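Wundley Teleop Kit

Wundley lets an operator drive a two-finger gripper by hand controller, in simulation or on a real arm, and saves each run as a demonstration. We resell it and have our doubts about the brochure. "Trains from up to 27 demonstrations" was true of one easy task on our bench. Rolled paper took Asnakech Shiferaw 234. 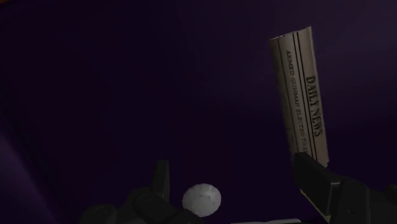

Budget for operator hours before you budget for licenses. The recorder stores 1000 runs per project, and failed ones count until you delete them. Controller sold separately. Ask for Gadisa Wubshet in sales.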